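Chapter 4
Learning to Put Things Together 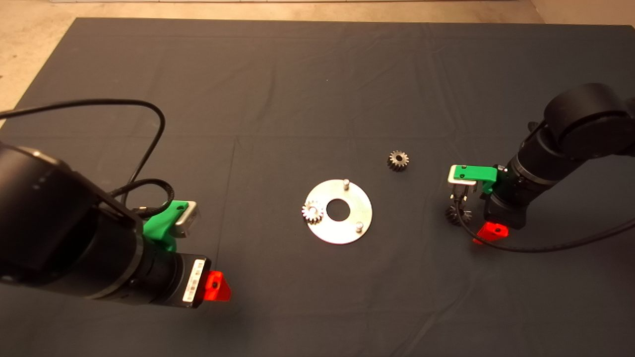

Figure 4.1 The gear task. The right gripper holds a bevel gear; a second, dark gear lies on the cloth beside the plate.

A child of two will put a ring on a peg, take it off, and put it on again until the adults leave the room. The same job has kept robotics departments in funding for decades. This chapter is about why, and about one way of getting a pair of robot arms to do it without writing down every movement in advance.

Chapter 3 ended with the arms able to pick up a part and carry it somewhere. Picking up is forgiving. If the fingers close a few millimetres to one side of where they should, the part usually comes along anyway, a little crooked, and the success rate in the paper is none the worse. Assembly takes no such relaxed view. A gear with a hole in it must go over a pin, the hole is only slightly wider than the pin, and the errors that were quietly forgiven during the pick now all turn up together at the far end, asking to be paid.

4.1 The old way

The traditional answer is to remove the uncertainty before the robot arrives. Parts are held in fixtures, fixtures are bolted to tables, tables are bolted to floors, and the arm repeats a path that someone spent a week getting right. It works extremely well, and most of the objects in your kitchen owe something to it. Its weakness is that somebody will one day move the table.

In the Neser task, which we follow for the rest of this chapter, very little is held still. A round plate with upright pins sits on a cloth, and the gears start wherever they were put. The cloth has creases in it. Students who visit the lab often offer to iron it, and are thanked and asked not to. A policy trained on a perfectly smooth cloth is apt to become a policy that needs one.

4.2 Learning from demonstration

The method is easy to state. A person steers both arms through the task many times. At each moment we record what the cameras see, where the joints are, and what the person told the arms to do next. A network is then trained to predict the last of these from the first two. Run the network on the real arms, and with luck they carry on as the person would have done.

The Neser set contains 412 demonstrations. Readers who have never collected such a set may like to know that the first few dozen are rather enjoyable.

Two difficulties appear at once, and the rest of the chapter is arranged around them.

The first is drift. The network makes a small mistake, which puts the arm somewhere no demonstrator ever went, where the network has no idea what to do and says so by making a larger mistake. Good demonstrators are part of the problem. They are so tidy that the data hold no examples of getting out of trouble. In the Neser set, 53 of the demonstrations were therefore begun from deliberately bad positions, with the gear tilted in the fingers or well off to one side of the pin. Finding people willing to be clumsy on purpose proved harder than expected, as everyone took pride in their work by then.

The second is contact. While a gear is in the air, the cameras tell the arm nearly everything it needs. Once metal meets metal, the view is often blocked by the very gripper doing the job, and the useful information moves into the forces at the wrist. People deal with this by wiggling. Section 4.4 gives wiggling a more respectable name and two pages of equations.

4.3 Why two arms?

One arm could, in principle, do all of this. A second allows one gripper to steady the plate while the other works, and lets each arm reach parts on its own side. It also doubles the number of joints to be predicted and gives the arms something new to bump into. Whether the bargain is a good one depends on the task, and we shall compare both arrangements using the Grarar benchmark in Section 4.6. The Palumbo controller, introduced in Chapter 2, is used throughout, so that any difference in the results can be blamed on the learning.

Before you read on

You will need the notation for joint positions from Chapter 2 and some patience with probability. The Durkent simulator is enough for all the exercises except the last, which asks for real gears. Allow an afternoon for that one, and do not start it at four o'clock.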